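Home Kitchens, Week 6: Where the Microwave Goes

Notes for the Saturday group, 12 November 2022

Last week we got stuck on corner cabinets and never made it to appliances, so I'm starting right there. Bring your tape measure again. If you left yours in the studio, Vega Gallardo has a box of them at the front desk and would love to see it emptied.

Okay, microwaves. I have a soft spot for this topic because it's where so many nice floor plans go wrong. People spend weeks picking a sink and then the microwave lands wherever there's a gap. It gets used more than the oven in most homes I've worked on, and it deserves better than the gap.

You've got four usual spots: on the counter, on a shelf, in a base cabinet, or over the range. The counter is cheap and easy and eats your work surface. In a small kitchen like the Bonmont apartment (the plan we marked up in week 3) I wouldn't do it, there's just no room left to chop an onion. A shelf is fine if it's deep enough, and please check the plug before you draw the shelf! The plug always sticks out further than you think. Base cabinet units are great for kids and for anyone who uses a wheelchair, less great if your knees are like mine.

Over the range is the one clients ask me for the most. It saves counter space and it can do the venting too. My worry is height. Stand at the range, put your hand where the bottom of the unit would be, and pretend you're lifting out a full bowl of soup. Now pretend you're your grandmother. If that soup is coming down past your chin, move it. In the Lozano house we had an owner who was barely five feet tall and I talked her out of it, and she still sends me a card every December.

Door swing next. Most of these doors hinge on the left and open toward the left, so the landing space wants to be on the right. Sketch the swing on your plan as an arc, the same way you do for a room door. Hòa Thái asked last time whether you can flip the hinge, and on most models you can't, so plan around it. Watch out for side walls too. A door that only opens partway is a daily annoyance, and you'll hear about it.

Then the cabinet above. It ends up short, and a lot of students draw it as deep storage and leave it at that. Give it a job — baking sheets stood on edge, the big platter, vases. Remember the duct may run up through it if you're venting outside, and then you lose a good part of the inside. Pulls on that pair of doors should go low, where a hand can reach them.

Budget: the Kuller job came in with $2000 for all the appliances together, and the over-the-range unit took $442 of that before anyone had paid the electrician. Ask about the circuit early. Ask again when they say it's fine.

For next week, redraw your own kitchen with the microwave in a different spot and write me a half page on what got better and what got worse. I want real complaints from whoever you live with. There are 18 of you, so keep it to a half page, please, I read every one of these on my couch.
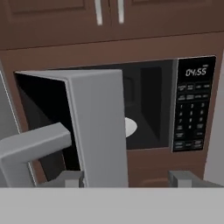 Also look over the Lellulo plan before you come in. It's a galley kitchen with a window at the far end, and we'll spend the first part of class arguing about where the fridge goes. I have an opinion and I'm keeping it to myself until then.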